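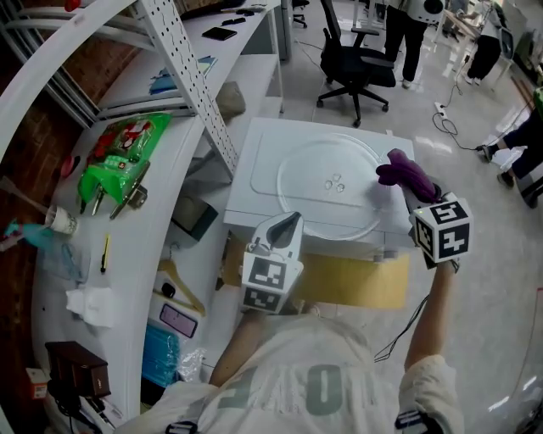 Figure 3. Working at the bench, both hands in use.

Section 3: Setting Up Your Bench

You have unpacked the Stodeo 200 work table, found the legs, and lost at least one bolt under the couch. Go and get it. The bolt is M8 and the hardware store will sell you the next one only in a bag of 38.

This section covers placing the table, leveling it, setting the height, and wiring the power rail. Assembly of the legs is in Section 2. If you skipped Section 2, the table is currently a board, and we will wait.

3.1 Choosing a spot

1. Pick a floor that is flat. Basements are rarely flat, whatever the listing said when you bought the house.

2. Leave enough room behind the table to open the rear cable door. It swings down and out. Owners who push the table tight against the wall discover the cable door later, usually by reading this paragraph for the first time.

3. Stand where you plan to stand and stretch both arms out in front of you. If you touch a wall, a shelf or a relative, move the table.

4. Keep the table out of direct sun. The top will not warp, but the finish yellows, and it yellows around whatever you left sitting there in August. The test table in our office carries a permanent outline of Ozan Duman's lunch box.

Note: The table weighs more than it looks. Two people should move it. One person can move it once.

3.2 Leveling

Each leg ends in a threaded foot. Turn the foot clockwise to raise that corner and counterclockwise to lower it. Directions are given as seen from above, with your head at an angle you will regret.

1. Turn all the feet fully in.

2. Set a spirit level across the middle of the top, left to right. Raise the feet on the low side until the bubble is centered.

3. Turn the level front to back and do it again.

4. Go back to left to right. It has moved. This is normal.

5. Repeat until the bubble is between the lines both ways, then tighten the lock nuts with the flat wrench from the parts bag.

6. Press down on each corner. If the table rocks, the foot diagonally across from the low one is usually the culprit.

CAUTION: Do not level the table with folded cardboard. We know it works. It works until you lean on it with a full cup of coffee on the far side.

3.3 Setting the height

The correct height depends on what you do at the table. For writing and fine hand work, the top should meet your elbows when your arms hang loose. For sawing, kneading or anything else that calls for your body weight, go lower.

1. Clear the top completely. The lift is rated for the table and a modest load. It is not rated for your vise.

2. Loosen the clamp knob on each leg by one full turn.

3. Unfold the crank from under the front edge and turn it slowly. You will feel a click at each stop.

4. Tighten all the clamp knobs before you put anything back.

5. Fold the crank away. It sits at exactly knee height when left out, a feature carried over from the previous model despite many letters.

WARNING: Keep fingers out of the gap between the leg sleeves while cranking. The sleeves have no opinion about fingers.

3.4 Connecting the power rail

The Keskin rail clips to the underside of the rear edge. Models sold with the Pruretti light bar have a second, thinner rail. The steps are the same for both, only fiddlier.

1. Check that the rail is not plugged into the wall. Check again if somebody else told you it wasn't.

2. Hook the rail over the two tabs and push up until it snaps.

3. Run the cord through the cable door and down the inside of the left rear leg, using the clips provided. Leave slack if you plan to change the height.

4. Plug the rail into a grounded outlet. The lamp on the rail should turn on.

If the lamp blinks instead, unplug the rail, wait a minute and try again. If it keeps blinking, look up fault 401 in Section 7. Fault 401 means "loose connection" and is the only fault we have, but the numbering was already printed.

CAUTION: Do not plug one power rail into another power rail. Do not plug a space heater into either.

3.5 First use

Wipe the top with a damp cloth and dry it. The slight smell is the Plavska finish and fades in a few days with a window open. Check the lock nuts again after a week of use, then whenever you move the table.

Continue to Section 4, Drawers and Other Optional Disappointments.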